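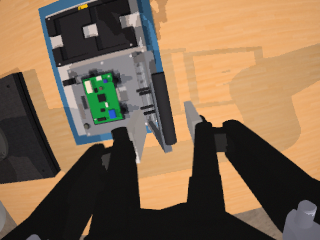

The member for Korkora replied that a speaking limit had been agreed in April and should apply to the mover of a motion as well as to those answering it. The Speaker noted the reply and ruled that the mover had two minutes left.

Provincial Assembly, Committee on Privileges
Minutes, Sep 16, 2021

1. Minutes of the last meeting
Approved with one correction: "Stekari" for "Stekeri" in item 4.

2. Privilege motion, member for Stekari
The mover stated that the district office had refused him entry to a public hearing on the Ekberg road contract. He asked that the head of the office be called. The member for Tokgöz said the hearing was full and that 12 other people were turned away. Motion admitted, 18 in favor, four against. The head of the office is to appear at the next meeting and bring the entry register.

3. Petition on the Korkora bus route
Received with 332 signatures. The clerk reported that the rules ask for 1,000 before a floor debate. Sent to the transport committee for a written answer.

4. Absence without leave
Two letters read. Leave granted in both cases.

5. Other business
None. Meeting closed at 4:40 p.m.

Search minutes Enter keyword Go

Comments
stekari_voter: Why wasn't the hearing moved to a bigger room?
M.: The register should be posted here once they have it.
busrider: Is the petition still open for signing?

Recent
Order of business, autumn session
Transport committee: written answers
Rules on speaking time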